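Search this site Go

Opening up an old desktop - notes for my evening talk

Right, hello everyone, come in, there are chairs at the back if you don't mind the radiator. I'm Chinyere Nwankwo and I'll be wittering on for 31 minutes if I behave myself, longer if you ask me about fans. (Pause. Check the people at the back can hear.)

So, why would anybody open up an old office desktop? I started with one that was going in the skip at Stesby. It had been under a desk for years, it was slow, it made a noise like a hairdryer, and I thought, well, I can't make it worse. I could, as it happens, and I did, but I'll come to that. The point is I'd used these boxes all my working life and never once looked inside. It was lovely! It was like lifting the bonnet on a car and finding you could reach everything.

Before the side comes off: switched off, plug out of the wall, and then hold the power button in for a few seconds. Touch some bare metal on the case. Then lay it down on its side on something flat. Please don't do it on your lap on the settee - yes, I have, and I was finding screws for a week.

(Hand round the tin of screws now so people can have a rummage.)

The side panel is what puts people off. They pull at it, it doesn't budge, they think it's stuck down for ever. Have a proper look for a catch or a couple of screws at the back first. Then take it off slowly and keep hold of it, because thin sheet metal has sharper edges than you'd think. 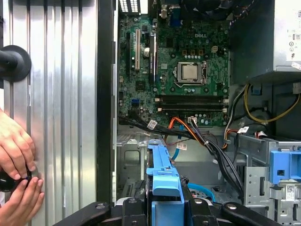 Drusudis Repair and Reuse Club

Once you're in, don't touch anything for a minute. Just look. The big green board is the motherboard, and on this one it's got DELL printed on it, near the processor, which is the silver square sitting in its metal bracket. I'd leave the processor alone on your first go. I bent the pins on my Stesby one and that was the end of it. (They'll laugh. Let them.)

The long black slots under the processor are for the memory, and those I'm very happy for you to play with. There are little white latches at the ends. Ease the latches back and the stick comes up by itself, more or less. Putting one in, line up the notch and press down firmly, more firmly than feels polite. Most of the "dead" machines people carry in to us just want the memory taking out and putting back. I did 22 of them last winter and almost none needed a new part.

Cables next. I know, it looks like somebody dropped their knitting in there. What I say is follow one at a time with your finger. The flat thin ones, orange and light blue in this case, are SATA cables and they're for drives. Red, orange and yellow wires all bunched together are bringing power. Take a snap on your phone before you unplug anything, and then another one from the other side. I keep mine in a folder called Onyeka, after my niece, who told me off for not doing it.

The silver box in the corner is the power supply. We do not open the power supply. I don't care what you saw in a video. It can hold a charge after it's been unplugged, so if it's gone, we swap the whole thing.

(Drink of water. Ask who's got dust at home. Everybody's hand goes up.)

Dust, then. Soft paintbrush, short puffs of air, and hold the fan still with a finger while you do it. Do it outdoors if you can - Skudov Street car park has seen some terrible clouds off me.

I've left two machines on the side table for afterwards, and there's a box of spare memory next to them. Have a go, and shout if a latch won't move. Tea's at half past eight.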